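Cambiar los amortiguadores de un coche de veintitantos años

Enero de 2026

El ruido empezó en los badenes de la entrada al polígono. Un golpe seco, atrás a la derecha, solo con el maletero cargado. Lo dejé estar unas semanas, como se dejan estar estas cosas, hasta que en la ITV me apuntaron una pérdida leve en el amortiguador trasero derecho. Leve, pero apuntada.

El coche es un familiar diésel que compré de segunda mano y que no pienso vender. Tiene los kilómetros que tiene, el motor va bien y la chapa está mejor que la de muchos más nuevos. Lo que no había tocado nadie, por lo que pude ver en las facturas, era la suspensión trasera. Los amortiguadores llevaban la marca del fabricante y la pintura original, o lo que quedaba de ella.

Pregunté en dos sitios. En el primero me querían cambiar las cuatro esquinas completas, muelles incluidos. En el segundo, el taller de Efraín Zapata, lo subieron al elevador, movieron las ruedas con una palanca y me dijeron que delante aguantaba y que detrás tocaban los dos amortiguadores, los topes y las copelas. El presupuesto fueron 600 euros con la mano de obra y el alineado. Dije que sí ese mismo día. 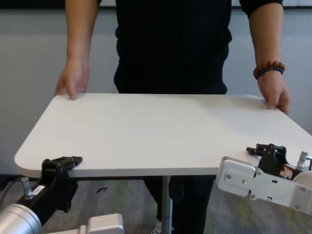 Las piezas tardaron más que el trabajo. Había en stock unas de una marca blanca y otras de gas, más firmes, que Efraín no me recomendó para un coche que va con niños y bicicletas. Pedimos las equivalentes a las de origen y esperamos. Mientras tanto estuve apuntando en una hoja las cosas que le notaba al coche, para compararlas después. Para escribir me valía cualquier sitio, también una mesa blanca de esquinas redondeadas como la de la foto, lisa y sin nada encima. Apunté tres cosas: el golpe en los badenes, el balanceo de la trasera en las rotondas y un rebote de más al pasar las juntas del puente. Esa hoja la he perdido, pero me acuerdo de lo que ponía.

El cambio en sí fue una mañana. El amortiguador izquierdo salió bien. El derecho tenía el tornillo inferior agarrado y hubo que darle calor y paciencia. Yhon Ríos, que es quien lo hizo, me enseñó el tope de goma de ese lado: estaba partido en dos y una mitad se había bajado por el vástago. El golpe venía de ahí, o eso pensamos los dos. El amortiguador se podía comprimir con una mano y luego no volvía. El izquierdo volvía, aunque despacio.

Un detalle para quien lo haga en su casa: los tornillos inferiores se aprietan al par final con el coche apoyado en las ruedas. Si se aprietan con las ruedas colgando, el silentblock queda retorcido en cuanto el coche baja y dura mucho menos. Yhon lo hizo en el elevador de cuatro columnas, con el peso encima. En mi garaje lo habría hecho con las rampas.

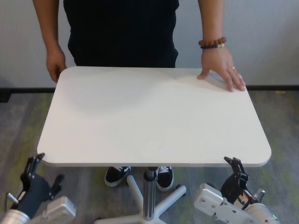 De pie junto a la mesa, con las dos manos apoyadas en el tablero.

Con los nuevos puestos, los primeros 10 kilómetros me decepcionaron un poco. El coche iba más duro de atrás y se notaban parches del asfalto que antes pasaban desapercibidos. Giuliana Valderrama, mi cuñada, que tiene el mismo modelo con el motor de gasolina, me dijo que al suyo le pasó igual y que se fue asentando. No sé si se asientan los amortiguadores o se acostumbra uno. A los pocos días ya no me acordaba.

El golpe ha desaparecido. El balanceo en las rotondas también ha bajado bastante, y en el puente el coche pisa la junta y sigue. Lo que no ha cambiado es un zumbido que tengo entre 80 y 90, que achaco a los neumáticos traseros. Tienen el dibujo comido a escalones por la parte de dentro, cosa que también puede venir de haber rodado tanto con los amortiguadores muertos. Aguantarán hasta el verano.

El alineado salió con la convergencia trasera un poco fuera y la delantera en su sitio. Me dieron la hoja con los valores de antes y de después, que he guardado en la carpeta con la factura. Me han pedido que vuelva a los 3000 kilómetros para repasar el apriete y mirar si hay alguna fuga. Al ritmo que llevo, eso será en primavera.

Lo siguiente es la correa de accesorios, que chirría en frío. Ya tengo la pieza en el garaje.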